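Flurndale Open Textbooks > Robot Learning > Part Two
Contents | Previous | Next | Glossary | Index
Filed under: Manipulation, Learning from Demonstration

Chapter 4
Teaching by Hand: Demonstrations with Soft Things

Anayeli Robles

If you have ever tried to tell someone over the telephone how to fold a fitted sheet, you already have a good feel for the trouble this chapter is about. You know perfectly well how to do it (or you know your own way, which may horrify your relatives), and yet the words come out as "now sort of tuck that corner into the other one, no, the other other one." Your hands know more than you can say. For a long time that was bad news for anyone who wanted a robot to help with the laundry, because a robot had to be told things, and told them exactly.

In the chapters of Part One we got quite far by telling. We wrote down where a block was, how wide it was, and how hard to squeeze it, and the block had the good manners to stay the same shape while we did our sums. Cloth has no such manners. Pick up a napkin by one corner and every other part of it moves. Set it down again and it will very likely land in a shape it has never been in before. We could try to write down the position of every thread, and people have made brave attempts at it, but most of us would like to be finished before supper.

So we turn to showing. A person carries out the task many times, a record is kept of what was seen and how the gripper moved, and a model is fitted to that record so that, given a new view, it can suggest a sensible next movement. This is learning from demonstration, and you met its simplest form, behavior cloning, at the end of the last chapter. What we did not talk about there was how the record gets made in the first place, and I'd like to spend a good while on it, for I have come to believe that more projects are won or lost at this stage than at any other.

There are 2 common ways to go about it. In the first, the person steers a real robot arm from a distance, perhaps with a second, smaller arm or a pair of joysticks. The great comfort of this is that everything in the record is something the robot can do, by definition. The drawback is that steering is slow and a bit like buttering toast in oven mitts. In the second, the person holds the gripper directly, with a camera fixed to it, and simply does the task. The arm is missing altogether. People work faster this way and their motions are more natural, and you can carry the tool to wherever the cloth happens to be. The price is that we must later work out where the gripper was at each moment, and whether a robot arm could have followed.

The running example for this chapter is the Birkidlow collection, which was made in the second way. It holds 2264 demonstrations of picking up, spreading and tidying household fabrics. The team began in October with plain cloths on a clear table, and their first models did very nicely on plain cloths on a clear table and hardly anywhere else. After that they stopped clearing up. Printed fabrics were laid over white ones, and bags, bottles and cables were allowed to stay where they were.

Two views from the gripper camera, both over the same table: 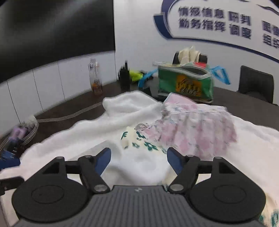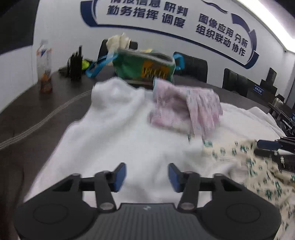 A model trained on tidy tables tends to learn shortcuts. It may discover, for instance, that the cloth is whatever differs in color from the table, and this serves it beautifully until one cloth lies on top of another. It then has no idea where the first ends and the second begins. We will look at this failure closely in Section 4.2, using what is called the Becerra split, in which the fabrics used for testing never appear in training. You may be surprised at how far the scores fall. I certainly was, and I had been warned.

Section 4.3 takes up the matter of recovering the gripper's path from its own camera, and Section 4.4 asks how many demonstrations are enough, a question with a less satisfying answer than you would like. If you are short of time, read 4.2 and come back for the rest. You will want the notes on rotations from Chapter 2 beside you for 4.3, and a dish towel to play with would do no harm at all.

Before going on, try this. Drop the towel on a table, look at it for a moment, then shut your eyes and pick it up by a corner. Write down what you had to know in order to do it, and keep the page, as we will want it again in the exercises.

Related chapters
Chapter 2: Where Is the Hand? Positions and Rotations
Chapter 3: Copying What We See
Chapter 5: When the Robot Drifts Off Course
Appendix B: Working with Visorov Recordings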